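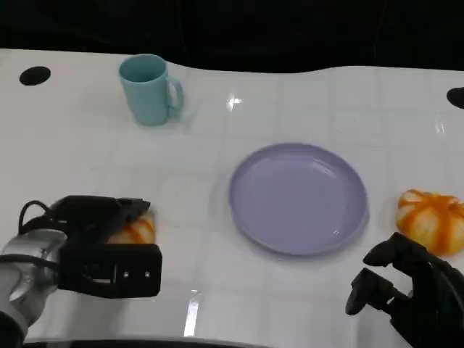

Abb. 1: Becher mit Henkel auf heller Tischplatte

Einführung in die Keramik, Handout zur 6. Sitzung: Glasur und Scherben

Liebe Teilnehmerinnen und Teilnehmer,

beim letzten Mal sind wir ja beim Schrühbrand steckengeblieben (die Diskussion war einfach zu schön!), und deshalb fangen wir heute gleich dort an, wo die Tonmasse noch porös ist und gierig Wasser aufsaugt. Genau diese Saugfähigkeit brauchen wir beim Glasieren: Der Scherben zieht das Wasser aus dem Glasurschlicker, und zurück bleibt eine gleichmäßige Pulverschicht.

Zur Erinnerung die Temperaturen: Geschrüht wird bei etwa 1000 Grad. Steinzeug brennen wir danach deutlich höher, bis der Scherben dicht sintert. Irdenware bleibt auch nach dem Glattbrand porös und ist auf eine geschlossene Glasur angewiesen, wenn sie Flüssigkeit halten soll.

Eine Glasur besteht im Kern aus Glasbildner (Quarz), Flussmittel und Tonerde. Die Tonerde macht die Schmelze zäh, sonst läuft uns alles vom Gefäß herunter auf die Ofenplatte, und wer das einmal abschleifen musste, weiß, wovon ich rede. Den Fuß bitte immer glasurfrei wischen! Henkelansätze verdienen besondere Aufmerksamkeit, dort sammelt sich der Schlicker gern.

Zum Nachlesen: Skript, Kapitel 11. Die Glasurproben bitte bis Ende Oktober beschriften und ins Regal stellen.

Herzlich
Sunita Holloway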